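Bought the Pagano 287 hex key set in March after the last of my loose keys rounded off. It cost 66 dollars from the tool shop in Atdale, and I've had it out most weekends.

## What you get

There are 9 metric keys in a folding holder, ball end on the long arm and a plain hex on the short. The holder is moulded plastic with the sizes stamped beside each slot. The lettering is small and grey on black, so in a dim garage I still end up checking the sizes by feel.

The finish is a dull satin that doesn't get slippery when your hands are oily. After a few months there's no rust on mine, and I'm not careful about wiping them down.

## In use

I've used the set on a bike stem, a flat-pack wardrobe, the guard on my bench grinder and a lot of aluminium extrusion. Extrusion is the hardest test. You're doing up the same bolt over and over in an awkward corner, and a sloppy key will chew the head out before you're halfway along.

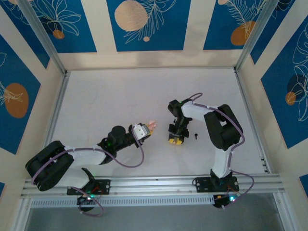
*Aluminium rail and framing, with two arms mounted on the rail.*

The 5 mm fits snugly and shows no wear. The 3 mm is a touch loose in cheap button heads, though my old Gemeck key was the same in those. Ball ends work at a fair angle, but don't do final tightening with them. I flip to the short arm for the last quarter turn.

My neighbour Abilio Garrido borrowed the set for a gate and complained that the long arms flex. They do, a bit – I'd sooner have that than a snapped key.

## Gripes

- The holder hinge has loosened and needs a nip up every few weeks.
- No 7 mm. I had to buy one separately.
- The smallest key falls out if you carry the holder upside down.

## Worth it?

At the full price it's fair value for home use. If you're on the tools every day, the Histance set costs almost double and has a better holder. I'd buy the Pagano again, and I've put a dab of blue paint on the 5 mm slot so I can find it.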